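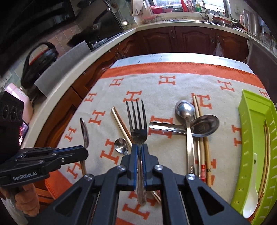

Blue pads on the fingertips, a dinner fork between them, and more cutlery still on the cloth.

Review: Ekano replacement finger pads for hand-held grippers
By Hadi Khalaf
13th September

I look after a pair of hand-held grippers that get used on household items, mostly cutlery. The part that wears out is the pad on the inside of each fingertip. Everything else on the tool can go months with a wipe and a drop of oil. The pads can't, and metal handles are hard on them.

Since June I have been fitting the Ekano narrow pads. They come as a card of 8 strips with adhesive backing and a small plastic spreader. I have now been through more than 12 cards, so this is based on regular use and not a weekend.

Fitting

Take the old pad off cold. Lift one corner with the spreader and pull slowly along the length of the finger. If you warm it first it comes away faster but leaves a film, and the film takes longer to clean than the pad took to remove. Wipe the face with alcohol and let it dry fully. I give it four minutes.

Line the new strip up with the tip end first. The instructions say to start from the base, and I think they are wrong. A strip that sits a hair short at the base makes no difference, but one that sits short at the tip means a thin handle meets bare finger. Press it down, close the jaws on a folded piece of card and leave them closed for an hour.

After that, check that the two pads meet flat. With the jaws almost shut, hold the tool up to a window and look at the gap. If it is wider at one end, look at the pivot screws before blaming the pad. I had one finger out of line for a week and wasted two strips on it – the screw nearest the tip had backed out slightly.

In use

Grip is good. A fork held by the neck stays upright without squeezing hard, and round handles roll less than they did on the MacLeod pads I used before. Wooden chopsticks are easy. Flat spoon handles are fine once the pads have had a day or so to settle, a bit slippery before that.

My longest-lasting strip did 574 grasps by the counter before the edge lifted. The MacLeod pads lasted longer but went hard and shiny well before they came off, so I don't count that in their favor.

What I don't like

The adhesive does not care for dish soap. Wipe the pads with plain water. The strips are also slightly too long for my fingers and need trimming, and the card has no cutting guide. I made one from a scrap of sheet metal.

I would buy them again, and have. Keep a spare card in the drawer and change both sides together.

Comments (3)

pdx_bench
Do you trim before or after sticking? I keep nicking the finger face with the blade.

Hadi Khalaf
Before. Cut on a mat, then peel the backing.

Rowena T.
Tried the Sellenari ones for the same job. Thicker, and the jaws wouldn't close all the way on thin handles. Went back to Ekano.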